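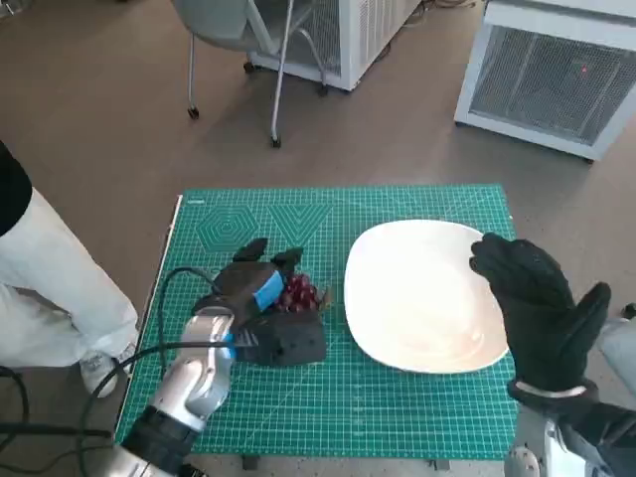 I moved my quilting out of the spare bedroom over the winter, and I've been meaning to write down how it went, mostly for the two people who asked.

The spare room was fine until my mother started staying with us for longer stretches. She goes to bed early and I sew late, so everything had to come out to the living room. I kept the machine and gave up the big shelf. The fabric went into drawers under the bed, sorted by color, and the scraps went into a bag that I am not allowed to add to until I use some of it.

Having less space has changed what I make. My last quilt in the old room was a queen size in a pattern called Ornby, and I basted it on the floor over a whole weekend. I wouldn't try that now. What I do instead is quilt-as-you-go, where each block gets its own batting and backing and is quilted before it's joined to the others. The joining strips are fussy and the back doesn't look as clean — my sister noticed right away — but I can do it all in a chair.

The one I'm working on is for Halima Afolabi, who had her baby in October and has been very patient. It's 30 blocks, in gray and yellow with a few orange ones. I have 8 left to quilt. I wanted to do straight lines on all of them, then got bored and switched to loose curves halfway through, so it will have both. I laid the finished ones out on the couch and the mix didn't bother me.

A few things I've learned from working small:

Press as you go. I used to save it all for the end, and with the ironing board in the hall closet I was tempted to skip it. The blocks I skipped came out a quarter inch off and I had to unpick two of them.

Cut for one evening at a time. Stacks of cut pieces get knocked over or mixed up with the mail.

Buy thread on the large cone if you have one color you use for everything. I go through a lot of light gray.

Virgil Bălan from the Nalness guild has asked me to bring something to the spring show, which opens 28th April. I said yes before checking what I had. The Ornby quilt is on our bed and has been washed too many times, so it will probably be the baby quilt if Halima doesn't mind waiting a bit longer for it. I need to call her. The binding isn't cut yet and I can't decide between the dark gray and the orange.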